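Folding knits so they stop sliding off the closet shelf?

Bohdana Bondarchuk
I moved into a smaller place in Lelcombe in April and my closet is now one shelf, 30 inches wide, for every sweater and blanket I own. I fold everything nicely — I really do try! — and by evening the pile has slumped over again. The thin black knits are the worst, and the bigger pieces get away from me before I've even made the first fold. 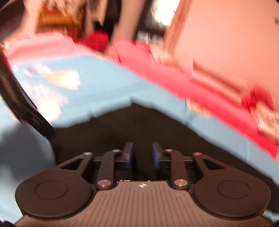
Something light blue, bent into a peak

Do I need dividers, or am I just folding badly? I would love to hear how other people manage, because I'm a bit tired of doing the same pile twice a day.

Fragkou
Oh, I sympathize, I had a shelf just like that for years and I used to dread opening the door. Please don't buy anything yet. Lay each piece out on the bed or a table, smooth it from the middle toward the sides, and fold it in thirds lengthwise before you fold it up from the bottom.
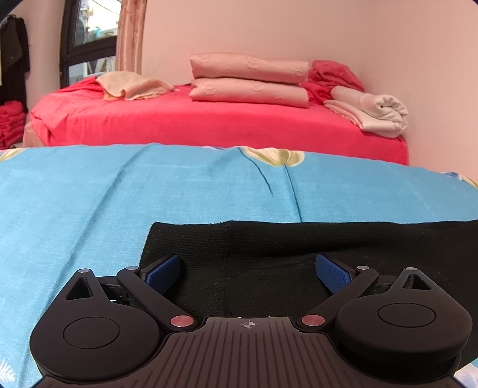 Thin knits want to roll at the hem and the neckline, and if you fold over a roll you get a lump that tips the whole stack. Your black one is spread flat, so you're halfway there, but the upper edge is curling a little — press that down with your palm before the first fold. Then put the heavy pieces at the bottom and stop at five or six high.

Prandness
dividers. got mine secondhand, never looked back

Etov
I roll mine and stand them up in a shoebox. Wouldn't do it with blankets though.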